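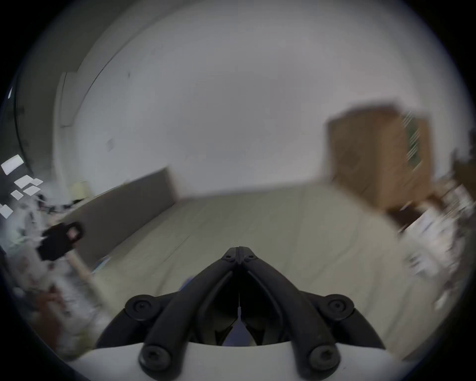
Lectura de 2 minutos

Mayo. Llegué a la jornada de puertas abiertas de Negri a las cuatro y media, con el autobús retrasado. En la entrada me dieron una pegatina con mi nombre mal escrito y un folleto que no he leído todavía.

Nos dividieron en grupos de 8. A mí me tocó con Higinio Tovar, que trabaja allí desde el otoño y explica despacio. Empezó por la pinza de mano: base blanca, dos dedos negros que se juntan en punta, una cámara encima. La persona la lleva en la mano y hace la tarea con ella, y lo que graba la cámara sirve luego para enseñar al brazo. Llevan 556 grabaciones este mes y quieren llegar a 1.000 antes del verano.

Nos dejaron probar. Los dedos son gruesos y parecen de goma, ceden más de lo que esperaba. Tuve que doblar una camiseta y la primera vez se me escapó. La segunda quedó torcida pero la dieron por buena. Hay que moverse despacio, porque si uno gira rápido todo sale borroso – a mí me lo dijeron dos veces. En la pantalla se veía la sala curvada, metida en un círculo, con la pinza siempre en el centro y abajo. El armario de madera salía a la derecha, doblado de tanto moverme.

Yesenia Paucar preguntó cuánto dura una sesión. 60 minutos y descanso, porque la muñeca se cansa. Lo creo. A mí me molestaba ya a los diez.

Después vimos el brazo en otra sala. Recogió un vaso, lo dejó en una bandeja y con el segundo se quedó parado. Tovar lo reinició y siguió. Un señor quería saber el precio y no se lo dijeron.

Café flojo, galletas buenas. Hablé un rato con Marisol Ocampo, a la que no veía desde el curso de Plelton. Ahora lleva el almacén de Skorcombe y están pensando en poner dos brazos en la línea de embalaje. Quedamos en que me pasa el contacto.

Volví andando hasta la estación. Mañana tengo que llamar a Jarmila por lo de las llaves y devolver el taladro.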